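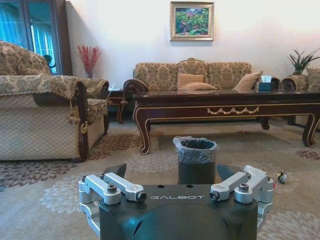

2018-04-12. Third round of living room data for the tidy-up task, and I want to get this down before I forget which runs were which. Plan for the day was small items off the floor and into the bin, driven by hand from the Peten station, wrist camera on for every run. We started with the bin out on the big rug and the toy car lying to the right of it, and I'm keeping that as layout A. I like it a lot! The floral pattern gives the model plenty of busy stuff to be wrong about (the burgundy bits especially), and the bin is dark enough against the pale beige that you can pick it out even in the smaller crops.

Total in the Ekero set is now 991 episodes, of which 233 are from today. I threw out 2 where I let go of the sticks halfway through and one more batch is waiting for a second look – the timestamps between arm and camera drift toward the end, so don't train on anything in the "hold" folder yet, please.

Stuff I noticed while driving:

My approaches are too much alike. I always line the bin up between the finger pads and go straight in, so the policy is going to think bins only live dead center. From tomorrow on, every fifth run starts from an angle, and a few should start facing the sofa with no bin in view at all.

The bag liner is a pain for depth. It's see-through and crinkly and the rim comes out as mush. Color is fine, so I'd train on color only for now and come back to depth when the Malinowski filter is merged.

I got faster during the day, and that worries me a bit. The early runs have these long dithering pauses over the car and the late ones don't, so the set is sort of two drivers in one. Trimming pauses longer than a second would help, but then we lose the hesitation before the grasp, which I think the Grolunlow baseline used for something. Need to check.

To do: roughly 100 runs with the bin closer to the coffee table (layout B), same car. Label the first 50 by hand before running the auto labeler on the rest. Also charge the spare controller, it died on me twice.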